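Skavomari Bin Picking Kit

Mixed-item picking for arms you already own

Supplied and supported by Pistow

Overview

The Skavomari kit adds bin picking of mixed goods to an existing six-axis arm. It is meant for small warehouses, returns desks, test labs and training workshops where the items change from one tote to the next and there is no time to teach each one. The kit finds an item, chooses a grasp, lifts it and places it in a second bin or on a conveyor. It does not need a model of the item beforehand.

Pistow sells the kit as a set of parts with software, not as a finished cell. You provide the arm, the table, the bins and the guarding. If you would like the whole cell built for you, our partner Gradov quotes for that work separately.

What is in the box

Controller unit with software installed
Overhead depth camera, bracket and cable
Gripper mounting plate and air lines
Calibration board
Emergency stop lead
Printed set-up guide and licence card

The gripper is not included in the basic kit. Please say which one you have when you order, so that we can cut the mounting plate to match.

How it works

The camera takes one view of the bin before each pick. The software splits the view into items and gives each possible grasp a score. The arm goes to the highest score that it can reach without touching the bin walls. After the lift, the camera checks the bin again. If the item is still there, the software marks that grasp as failed and tries a different one. After 3 failed tries on the same item it moves on and leaves a note in the log.

Shiny floors, clear plastic and dark items are the usual trouble for depth cameras. Skavomari uses the colour picture as well as the depth, which helps with bottles and film bags. Very thin clear sheets are still a weak point and we do not recommend the kit for them.

Bins

Any rigid bin with an open top will do, up to 800 mm on the long side. Metal bins are fine, and worn or scratched ones do not need to be repainted. Fix the bins so that they cannot shift between picks. Screw clamps are enough for a trial. For daily use we suggest a bolted frame. Two bins set end to end make the simplest layout, because the arm can work from one into the other and back again with little travel. 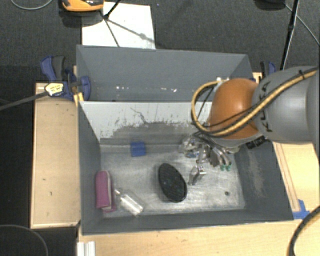

Duván Montoya wrote to us after his first month with the kit that bottles had been the reason for buying it, and that they were now the items he worried about least. His complaint was with soft pouches. When one lies flat against a wall, he said, the software will often leave it until last, and he would like a setting to change the order. He also asked for a longer camera cable.

The order setting was added in the April software release. It is under Picking, then Priority, and can be set to favour items near the walls or items in the open. The longer cable can be ordered as a spare.

Arms and grippers

The kit works with KUKA arms and with most other six-axis arms that accept position commands over a network. Send us the model and the controller version and we will check before you pay. Two-finger grippers and suction cups are both supported. A tool that has both can be used, and the software will choose between them for each item, but you will need the dual tool licence.

Route hoses and cables along the outside of the arm with enough slack for the last joint to turn fully. Tie them down at the links and leave the loop at the wrist free. Run the arm slowly through its full range by hand control before the first automatic pick.

Set-up

Most customers have the kit picking within 2 working days. Calibration takes one person less than an hour once the camera is mounted. It should be repeated whenever the camera, the bins or the arm base has been moved.

In our own endurance test the kit made 3,000 picks from a mixed set of household goods without being calibrated again. The set included blocks, brushes, bottles, pouches and boxed items. The full log can be had on request.

Specification

Camera height above bin floor: 900 to 1,400 mm
Largest bin: 800 mm long side
Smallest item: 20 mm across
Power: 230 V, single phase
Controller weight: 6 kg
Network: wired only
Part number, basic kit: 382
Part number, dual tool licence: 382-D

Safety

The kit is not a safety device. The camera does not detect people and must not be used in place of guarding. A risk assessment of the complete cell is the duty of whoever puts it together.

Ordering and support

Prices are given by quotation. The first year of software updates is included. After that, updates can be bought by the year, and the kit carries on working if you choose not to renew. Customers in South America should order through Benavides, who hold stock and give support in Spanish and Portuguese.

Returns are accepted within 30 days if the licence card has not been opened.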